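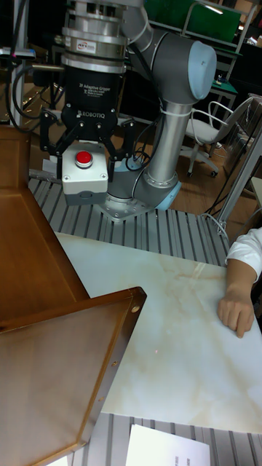 palleo-recipes

Scanned family recipe cards, typed up as plain text. 140 cards, mostly soups and baking. Started by Audrey-Anne Chan, now kept up by Sunil Thambiah.

What's in here
cards/ — one text file per card
index.csv — title, cook, year if known, servings
units.txt — what we changed and what we left alone

Format
Title on the first line, blank line, ingredients, blank line, steps. UTF-8. Oven temps in Fahrenheit, orignal kept in brackets if the card had Celsius.

Known problems
43 cards have no year. Don't guess, leave it blank.
Dufour cards are in French with an English version underneath. Translation is rough, esp. the pastry ones.
"1 cup" on the Drisus cards is probably a teacup. Still checking.
Servings column is a mess. One stew says 300, think it was a church supper.
Duplicate gingerbread — keep both, the molasses is differnt.

Changes
9 January 2023: fixed broken accents, added last of the Dufour box, renamed files to lowercase.

License
Free to use and copy. Please keep the cook's name on the card.

Todo
index by ingredient
rescan the two stained ones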